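Obst lagern – was auf den Teller darf und was nicht

Kurz notiert, weil am Wochenende wieder eingekauft wird. Passionsfrüchte, Mandarinen, Tomaten, alles auf einem Haufen, und nach ein paar Tagen ist die Hälfte hin. Muss nicht sein.

Erst mal alles raus aus der Tüte, auf den Tisch, einzeln anschauen. Tischdecke drunter, dann rollt nichts so schnell weg. 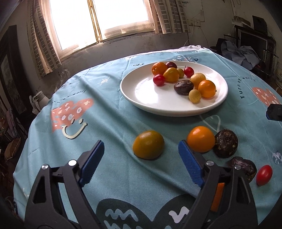

Loses Obst und Teller auf dem runden Tisch:
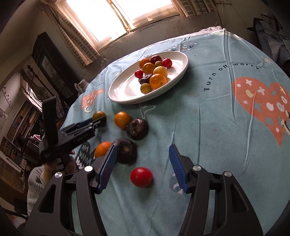
Dann sortieren. Weiche Stellen? Gleich essen oder ab in den Topf. Druckstellen nach oben legen, sonst matscht es unten und man merkts zu spät.

Großer flacher Teller ist besser als tiefe Schüssel. Eine Lage, nicht stapeln. Luft muss ran. Wer nur Schüsseln hat: Küchenpapier unten rein, jeden zweiten Tag wechseln.

Mandarinen
Zimmer geht ein paar Tage, kühler ist besser. Nicht in der geschlossenen Plastiktüte, da schimmeln sie von unten. Eine schimmelige raus und die Nachbarn abwaschen und gut abtrocknen.

Passionsfrucht
Schrumpelig = reif. Nicht wegwerfen!! Glatte liegen lassen, bis die Schale Falten kriegt. Zu viele auf einmal: aushölen, Fruchtfleisch in die Eiswürfelform, einfrieren. Ich nehm die von Habte, 16 Fächer, 9 Früchte passen meistens rein. Im August dann in den Sprudel.

Tomaten
Nicht in den Kühlschrank, werden mehlig und schmecken nach nichts. Und weg von den Äpfeln. Kleine Tomaten gern mit auf den Teller, aber zuerst essen. Stielansatz nach unten, wenn das Grün schon ab ist.

Pflaumen
Hart gekauft: Papiertüte, oben zufalten, zwei Tage warten. Weich: Kühlschrank, Gemüsefach. Den weißen Belag dran lassen, erst kurz vorm Essen waschen. Gilt eigentlich für alles Obst – nass weglegen ist der häufigste Fehler.

Platz
Fenster ist hübsch aber direkte Mittagssonne macht alles schnell weich. Lieber die Tischmitte oder ein Regal im Flur. Heizung drunter geht gar nicht.

Fruchtfliegen: kleines Glas, Schluck Essig, Schluck Saft, 1 Tropfen Spülmittel. Alle zwei Tage neu. Teller dabei auch mal abwischen, nicht nur nachlegen.

Flecken von Passionsfrucht auf der Decke: sofort kaltes Wasser, dann Gallseife, 5 Minuten, auswaschen. Bedruckte Decken auf links waschen. Uta schwört auf Zitronensaft, bei mir ist davon die Farbe blasser geworden, also erst an einer Ecke testen.

Reste vom Teller am Sonntag: alles klein schneiden, Joghurt drauf. Tomaten natürlich nicht, die kommen ins Omlett.

Nächstes Mal Kräuter, die gehen mir auch dauernd ein.

Kontakt: Aurelia Aebischer | © Haushaltstipps Wolgate | Nach oben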